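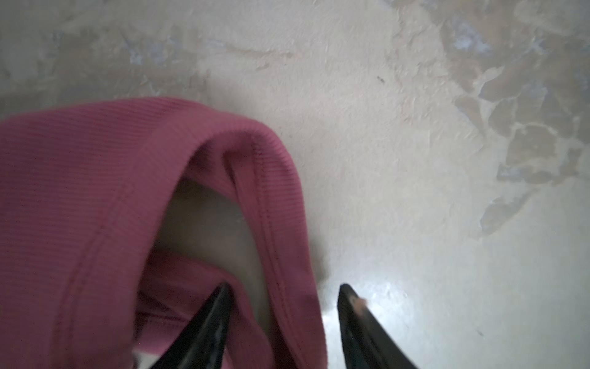 Does a robot cell that only handles clothes need written rules? It does, as soon as more than one person runs it. Clothes are soft and light, but the arms that move them are neither, and two operators who each have sensible habits of their own will still produce records that can't be compared.

4. Working rules for garment handling

4.1 Where the rules came from

We wrote the first version of the Gukura rules in a single afternoon, and they were far too long. They had 31 clauses, many of them copied from the guidance we use for rigid parts, where an object has one shape and stays in it. Cloth is much more fun than that! A knitted garment can be dropped twice from the same height and land as two different problems. A rule such as "place the object in its start pose" means nothing to a person holding a jumper.

The present version keeps the clauses that operators could follow without stopping to interpret them. It was used for all 238 sessions in the Stillari set, and we report it here in enough detail for another group to copy it, argue with it or cut it down further.

4.2 Naming the grip

The clause we are happiest with asks for a grip to be named by where the two fingertips are, and by nothing else. Operators used to write "good grip" or "poor grip", and we could do very little with either. The notes now use three terms. A grip is "pinched" when cloth is held between the tips, "straddled" when a fold lies between open fingers, and "entered" when one tip has gone inside a fold or opening and the other is still outside. Figure 1 would be logged as entered, with the left finger inside the pink fold and the right one beside it. Figure 2 is pinched, just below the rolled top of the knit.

Entered grips deserve the extra word. When the fingers close, they may take one layer or several, and the wrist view often can't tell us which. Under the old rules these attempts were spread across both labels, depending on who was typing. We would urge anyone starting a cloth project to settle this before recording a single session — relabelling ours was slow work, and some of the older notes had to be left out.

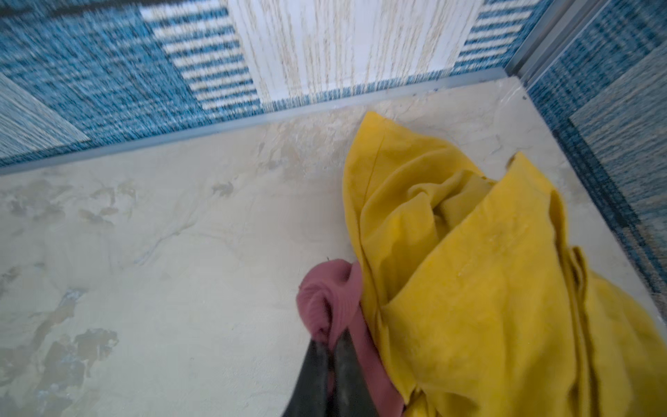 A second clause covers garments that touch. Where one item overlaps another, the operator names the target before the arm moves and doesn't change it during the attempt. If the wrong item comes up, the attempt is kept and marked as a wrong pick. This was a hard habit to build, and we all felt the pull of quietly renaming the target to match what the gripper had caught. Asif Butt found the cure, and it is pleasingly low-tech: the target is spoken aloud at the start, and the recording carries the voice.

4.3 Speed, reach and hands

No hand goes inside the frame while either arm is powered for motion. We allow no exception for a quick tidy of the cloth. If a garment needs to be rearranged by hand, both arms are parked, motion is disabled at the desk and the operator says "hands in". The phrase "hands out" has to be spoken before motion is enabled again. At the Nustiton site the same two phrases are used, and people who move between the sites tell us they hardly notice the change.

The arms share one rail and can reach into the same part of the floor, so the second arm needs a rule even when it is doing nothing. It is either parked or holding a stated position. "Waiting somewhere near" was a real entry in our early notes, and a good reason for this clause.

Lifting is slow for the first part of the move. Each arm waits 2000 milliseconds after the fingers close, then lifts. The pause costs time in every attempt, and we think it is worth every bit of it: the cloth has a chance to settle, the label can be given calmly, and a person at the desk can stop the arm before a badly held sleeve is dragged along the rail. 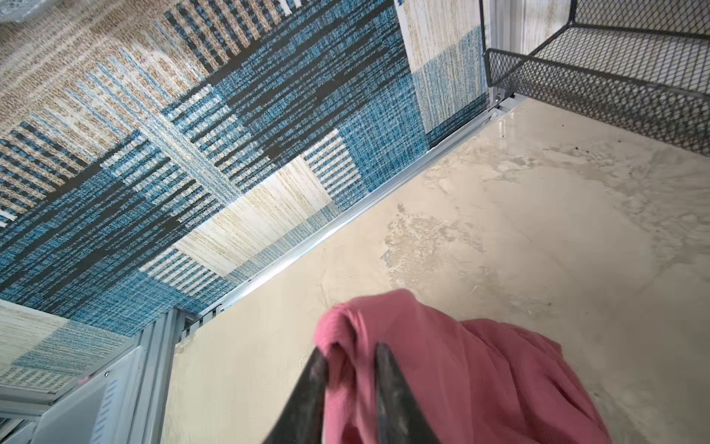 Nighat Magsi disagrees with us on the pause, and her objection should be set out fairly. In her view a fixed wait teaches operators to stop watching, as they learn that the cell will do the waiting for them. She would have the lift begin only on a key press, however long that takes, and would record the delay as data in its own right. We tried her version in December and liked it a great deal for training new operators. For long sessions we kept the fixed wait, and the matter is still open.

4.4 Two kinds of view

Every session under these rules has a wrist view and a fixed view, and they answer different questions. The wrist view settles the grip label. The fixed view settles everything about the cell: where both arms are, which garments are on the floor, and whether one arm is working over an item that belongs to the other's task. Figure 4 is of this second kind, with a gripper at the edge of the pink cloth on one side and the other arm over towards the lavender garment. A wrist view alone would have given us half of that.
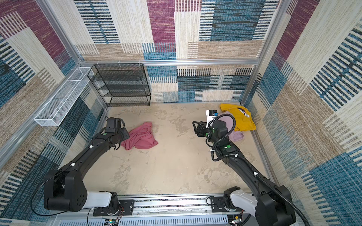 Where the two views seem to disagree, neither is corrected. The reviewer writes down what each one supports and marks the label as unresolved. Mughal, the small checking tool we wrote for this work, refuses to close a session while any label is blank, but it accepts "unresolved" without complaint. We wanted doubt to be as easy to enter as certainty, and the reviewers took to it at once. Unresolved labels are left out of the scores in Section 5 and are listed with their session numbers in the appendix.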